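Writing for Younger Readers
Handout 4: The Book Review
Tutor: Marianna Wasilewska

Bring your copy of Szewczyk to the seminar. A copy you have read is preferred.

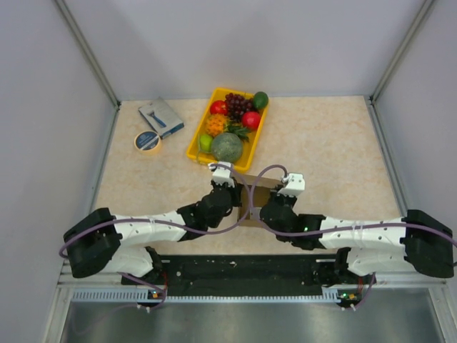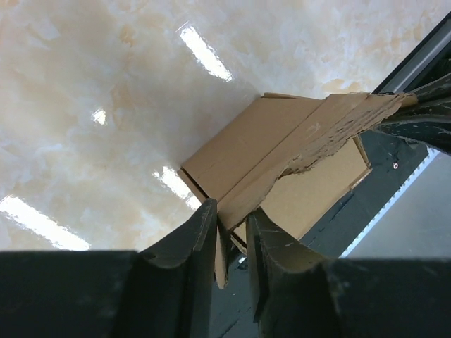
A review is not a plot summary with an adjective at the end. Your editor wants 283 words, and last year's group spent most of theirs on chapter one.

Open with the book's problem. In Szewczyk it's 1836, the ferry has stopped and a girl of 10 is left in charge of her grandfather's debts. One sentence will do it.

Then say who it's for. "All ages" is what publishers put when they haven't decided.

Quote once, briefly, and check it against the page.

Stop before the ending. If the twist comes on page 90, your summary stops well short of page 90.

Banned this term: "unputdownable", "romp", "feisty".

For next time: read the first two chapters of Ladireck and draft an opening paragraph. Hand it in on paper, with your name on it, please. I had three anonymous ones in March and liked the wrong one.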